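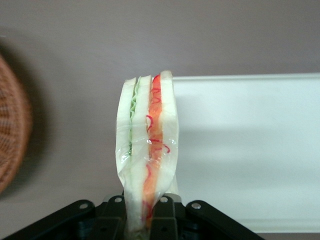 Three slices of bread, one wrapped sandwich. Lunch on Thursday!

I have been thinking about sandwiches far more than a grown woman should, and it's all because of the lunch table at Rokthorpe. Bushra Mengal asked me in March if I'd take over the wrapping end of it (she does the bread, she has always done the bread) and I said sure, how hard can plastic wrap be? Well! We made 77 sandwiches that first morning and I'd say the first 8 looked like something you'd find at the bottom of a gym bag.

So, what I've learned. The triple-decker is the one everybody grabs, and it's also the one that wants to slide apart the second you cut it. Lettuce on one side of the middle slice, the orange layer and the red squiggles on the other, and please dry your lettuce. Dry it again. I use 2 dish towels and I'm not sorry about the laundry.

Then the wrap. Pull it snug across the cut side first so the stripes show, because people really do choose by the stripes - I've watched Noman Gilani go down the whole row looking for the one with the most green. Tuck the loose ends at the bottom. It bunches up down there and gets all crinkly and that's fine, you're going to be holding it by that end anyway.

White bread is still winning, by the way. I tried a seeded loaf from Malabanan one week and loved it, and carried most of it home again. Åsmund Magnusson says the seeds get under his bridge. Iqra Tanoli says it was just too thick for three slices, and she may be right, I could hardly get my own mouth around it.

Next week I want to try one with egg, if Bushra lets me near the mayonnaise. If you have a favorite filling that holds up until noon without going soggy, write it on the pad by the coffee urn. And if you took home the good bread knife with the black tape on the handle, we'd love to have it back before Thursday!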